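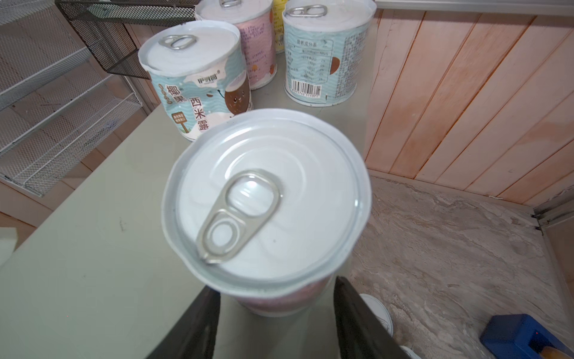
Coconut jelly and sago in the light blue can, with pink and yellow for company.

The Sweet Shelf

When I moved to Farircombe, I rented a room above a bicycle shop and I owned one saucepan. The first food I bought for pleasure was a can of coconut jelly with sago. I ate it standing at the window with a teaspoon, and I remember that I drank the last of the syrup from a cup because I did not want to waste it.

Dessert in a can has a poor name in this country. People think of fruit cocktail and school dinners. In the shops where I buy my rice and noodles it has its own shelf, and the shelf is cheerful. On the blue can a brown coconut smiles at you beside the big characters 椰果 and 西米露. The first is the jelly, the second is the sago in its sweet soup. I like also that there is a ring to pull. My grandmother's cans needed a proper opener, and she kept hers on a string.

For this article I visited three shops. Thammasiri, behind the bus station in Grodthorpe, has the best choice and the narrowest aisle. I spent over 8 pounds there and had to borrow a bag. The prices go up and down with the season, and in July the fruit ones disappear first.

How should you eat it? Cold, in my opinion. I leave the cans in the fridge for 4 hours, longer if guests are coming, and I take them out only when the dinner plates are washed. Sago becomes firm when it is cold, so stir it gently before you serve. A small bowl is enough for one person. If it is too sweet for you, add a little plain milk, or some crushed ice when the weather is hot.

I keep mine on the kitchen counter, mixed in colour, with the lids wiped. A cupboard would be tidier — but then I forget what I have and I buy the same again. Do read the side of the can, where the nutrition table is printed. Usually the values are given for 100 grams, and a can holds more than this.

My neighbour's children prefer the pink one. I have stopped arguing with them and I buy two.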